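Subject: Re: [flisley-list] Mailer boxes and the cable problem

On Saturday another list member wrote:

> We have 36 of the brown fold-over mailers left from the Ferkonura order and
> I would like to know before I buy more whether anyone is using them for
> anything except cables. Also, is there a system? I opened three and they
> were all the same box.
>
> Second question, does the pink foam belong to somebody or can I cut it up?

There is a system. It has been explained on this list at least twice, both times by me, so I accept that it may be the explaining that's at fault.

Every box gets emptied into a second box of the same kind. Whatever you can name goes across. Whatever you can't name stays put, and after a month it goes to the Ciobanu bin by the door. That's the whole thing. It takes two boxes, a table and a tolerance for finding the same adapter four times. I did 18 boxes this way in September and got them down to five, if you count the one marked "misc", which I would prefer you didn't.

The box I'd like an opinion on is this one, because I have been putting it off:

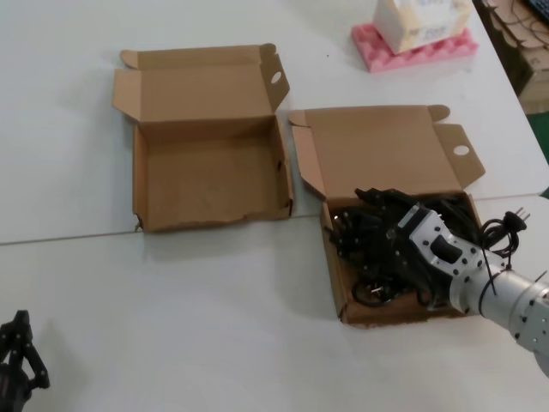 Full box on the right, its empty twin on the left. Note the state of the front edge on the empty one.

I can vouch for black cables. Beyond that it's small black parts, and there is something like a little wheel down near the bottom left. If you are missing a wheel, please speak up now. 

On the mailers themselves: they are fine for cables and bad for anything with corners. The front wall goes first, along the top, and once it's ragged the lid never quite tucks in again. The finger holes in the flaps are handy, though I have watched people lift a full box by them and regret it. At 242 grams a box I wouldn't call them flimsy, just tired. If you do reorder, the Tultov ones have a double front and come in packs of 160 - a lot of boxes, I know, but we said that about the last lot.

So, to answer in order. No, as far as I know it's all cables. Yes, there is a system, see above, third time. And please don't cut up the pink foam. It's the only thing on that table that stops a box from sliding when you lean on it, and I lean on it a good deal.

One request while I have your attention: coil the cable before it goes in the box. Any coil will do. I'm not going to start the over-under argument again, I still have the replies from the last one.

--
Flisley shared workshop list
To unsubscribe, send a blank message with "unsubscribe" in the subject line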